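Prundthorpe tries out two robot hands on a shelf of fruit

2/24/23

By Consuelo Olmedo

I spent most of this morning watching a robot pick up fruit, and I would happily go back and do it again on Monday. The automation lab at Prundthorpe has been running a side-by-side test of two hands for its shelf-picking arm, and they let me pull up a stool and get in the way for a few hours.

The two contenders are the Herrero, a plain two-jaw gripper that the lab has been using since November, and the Susimis, a hand with proper bending fingers that got bolted on last week. Same arm, same shelf, same fruit. Abilio Llorente runs the testing and he wanted it kept as boring as possible so the numbers would mean something. (His word, boring. I was having a great time!)

The job sounds like nothing. The arm comes in from the right side of a white shelving unit, takes a piece of fruit off the top, and puts it down in one of the cubbies underneath. Then somebody puts the fruit back and it goes again. Every hand gets 11 tries at each piece, and a try only counts if the fruit gets to its cubby without being dropped and without touching a divider on the way down. Clip a divider and it's a miss, even if the fruit lands perfectly. I argued about that one on behalf of the robot and lost.

What makes it hard is the shape of things. A jaw gripper likes flat sides, and apples don't have any. Neither does the yellow one, which kept rolling a little every time the Herrero closed on it. You could hear people breathing in.

The Susimis goes about it in a completely different way. It comes over the top and folds its fingers around whatever is there, so it doesn't care nearly as much about being dead center. I stood right by the shelf for the red apple tries and got so caught up that I forgot to write down two of them, and had to go begging for the log afterward.

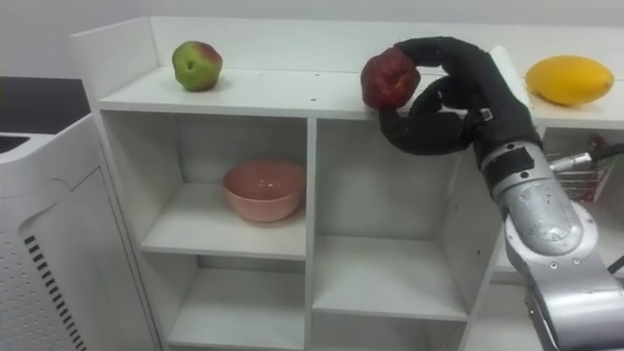
The multi-fingered hand takes hold of the red apple at the front edge of the top shelf during Friday's trials.

So, the scores, which is what everybody at the office has been asking me for since lunch. On the red apple, the Susimis made all 11 and the Herrero made 6. On the green apple, the Susimis dropped one and the Herrero dropped 3. The yellow fruit was the ugly one for both of them: 6 good tries for the fingers and only 2 for the jaws.

Before you write off the Herrero, though, look at the clock. It was a lot quicker on every single try, good or bad. It opens, it shuts, it leaves. The fingered hand takes its time getting settled, and there's a little pause before the lift while the controller decides whether it has enough contact. Montserrat Echevarría, who wrote most of that controller code, told me she could shave the pause down today if she wanted to, but she'd like to see a full set of results first.

"If I speed it up and it starts dropping things, I won't know which change did it," she said. "Let me have my slow numbers, then I'll go play."

There is also the matter of cleaning. The Herrero gets wiped with a cloth and you're done. The Susimis has joints and seams all over the place, and Ariel Catacutan, who looks after the hardware, was not thrilled when I asked what happens the day somebody tries it on a ripe peach. He changed the subject to cables. He has strong feelings about cables! Swapping from one hand to the other means taking off the whole wrist fitting and running a quick calibration, and he has gotten pretty fast at it, but it's still the part of the day when everyone wanders off for coffee.

The camera side got a small tryout of its own. The arm has been working from a single overhead camera, and that view gets blocked when the hand comes down in front of a cubby. For the last block of tries they switched to the feed from a Jastero camera set lower down, facing the shelf. I expected a big difference and there wasn't one on the pickups. Where it did help was the put-down. Both hands clipped the dividers less often with the lower view, and Abilio says he'll want a good many more runs before he puts a number on that. I asked three times. No number.

One thing I hadn't thought about until I saw it is how much of the trouble comes from the trip down, after the fruit has already been picked up. From the top of the unit the arm has to back out far enough to clear the front edge, drop down, and then go forward again into an opening that doesn't leave a lot of room around a big hand. The Susimis is the bulkier of the two, and you can see it being careful in there. The Herrero just goes in like it's posting a letter.

I asked Begoñe Vallejo, who holds the budget for the project, which one she'd buy tomorrow. She laughed and said she wasn't buying anything tomorrow, it's Saturday. When I pushed, she said the fingered hand is the one she keeps coming downstairs to look at, but that the jaws cost a lot less to fix and she has already paid for those.

Next up are the bowls. The lab wants each hand to lift one by the rim and move it one cubby over, and Montserrat thinks that could turn the results around, given that a rim is just the kind of thin edge a pair of jaws is good at. After that they'll go back to fruit with the faster controller settings and run all three pieces over again.

If you work in the building and want to watch, the bowl tests start Monday after the morning meeting. Stay behind the yellow tape, don't talk to Ariel during a hand swap, and please put the stool back where you found it (I've been told this was me).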